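The Case for a Single Flat Sheet on a Bare Table

Most advice about work tables concerns what to put on them. My position is that the surface should carry one flat sheet in a plain color, and that everything else should be brought to it when needed and taken off afterward. 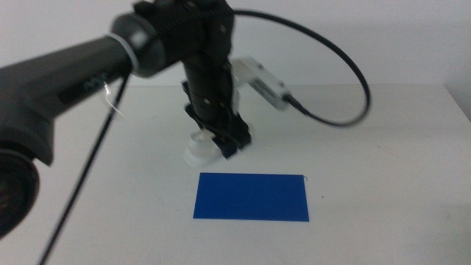
I have held this view since April, when I moved my cutting and folding work out of a spare bedroom in Clurkbridge and into a larger room with white walls. The old table had a printed grid, a lamp on a clamp, two trays and a pen cup. I had assumed these saved time. I kept a log of interruptions over 16 sessions before the move, and the largest single entry was "moved object to make room."

The argument for the sheet is mainly one of contrast. White is a good color for a tabletop in every respect except one: white paper, white thread and pale card disappear on it. A wall of the same color behind the table makes this worse under even light, as there is very little shadow to mark an edge. A blue sheet fixes the problem over a limited area. Pale stock shows against the blue, dark stock shows against the white, and the boundary between the two is a straight reference line you did not have to draw.

Color choice matters less than people claim, provided the color is solid. I have used green and gray. Gray is poor for pencil lines. Green is fine until you work with anything olive or brown. A medium blue gives the fewest conflicts with paper, cotton and uncoated board, and I have stopped testing alternatives.

The case against printed grids will annoy some readers. Định Châu, who ran the bindery at Urnbridge when I was there, kept gridded mats at every station and considered a plain one unfinished. His reasoning was that the grid removes a measuring step. It does, for right angles in whole units. In my own work a large share of cuts fall between the lines, and the grid then becomes a pattern of nearly correct edges for the eye to settle on. I have ruined more board by trusting a printed line than by measuring twice. We never agreed on this, and his output was better than mine, so weigh that as you like.

Size is a separate question. The usual recommendation is to cover the whole table. I disagree. A sheet that covers everything becomes the table, and things accumulate on it exactly as they did before. A smaller sheet sets a boundary. Work goes on the sheet; the white margin around it is for the tool in use and the piece that comes next. If the margin fills up, the job has been badly staged.

Placement should follow the hand. I set mine slightly off center, toward the side I cut from, and I do not tape it down. Tape leaves residue on laminate and discourages you from lifting the sheet to clean under it, and grit under a thin sheet telegraphs through to the work. I wipe the table before a session and again after 5 cuts if the board is dusty.

There are products for all of this. Clidel sells a set with corner stops, and Bezerra has one that rolls. I returned the first because the stops got in the way of a long ruler. The second never lay flat — a rolled sheet holds its curl at the ends, and a curled end lifts the work just where the blade exits. Buy a sheet that has been stored flat and keep it flat. Behind a cabinet is not flat. Under the mattress works.

The weak point in my argument is setup time. A bare table means fetching the ruler, the knife and the bone folder each time, and returning them. I timed this at 10 minutes per session, including the wipe-down. On a short job that is hard to defend, and for repairs at the kitchen counter I do not bother. For anything with more than a few pieces, I still clear the table first and put the sheet down before I get out a single tool.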